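Gotia Users Board > Methods and Results > Real-to-sim agreement on the kitchen counter tasks

Posted by tayala, March 21, 2020
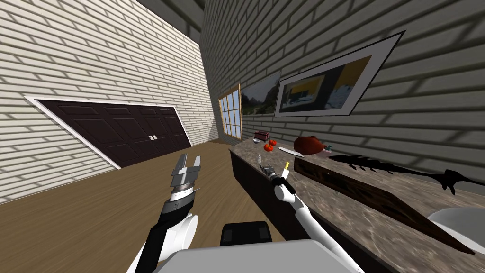 The Hakala evaluation group has completed its comparison of simulated and physical scores for the two-arm counter policy. We ran 2,239 simulated episodes and 1,113 physical ones, using the same policy weights throughout. Ranking of checkpoints by simulated success matched the physical ranking in all but 2 pairs. Our recommendation is that checkpoint selection move to simulation, with physical runs reserved for final confirmation.

Comments are requested before the end of March.

Teodoro Ayala

Reply from udemov_bench

We thank the group for the report but do not support the recommendation as written. Rank agreement is a weak test when most checkpoints are far apart in quality. Please report agreement for neighboring checkpoints only. Our lab at Udemov saw good overall ranking last year and poor ranking among the best few, where the choice matters.

Reply from tayala

The point is fair. Both disagreements fall among the late checkpoints. We will add a table restricted to that group.

Reply from m_counterweight

Was lighting varied? The render has hard bands across the far wall and a branch-like shadow over the board and countertop. If every episode used that lighting, the policy may be scored on one condition.

Reply from tayala

Lighting was drawn anew for each episode. Object positions were drawn separately, from a list of 134 layouts.

Reply from promasero_qa

We take a different view from udemov_bench. Physical time is the limiting cost for most members, and a method that removes the poor checkpoints early is useful even if it cannot separate the last few. Promasero would adopt it for screening.

Reply from udemov_bench

Screening is acceptable to us. Selection is the word we object to, and it appears in the first paragraph.

Reply from tayala

The wording will be changed to "screening" in the revised draft. The late-checkpoint table will be posted in this thread.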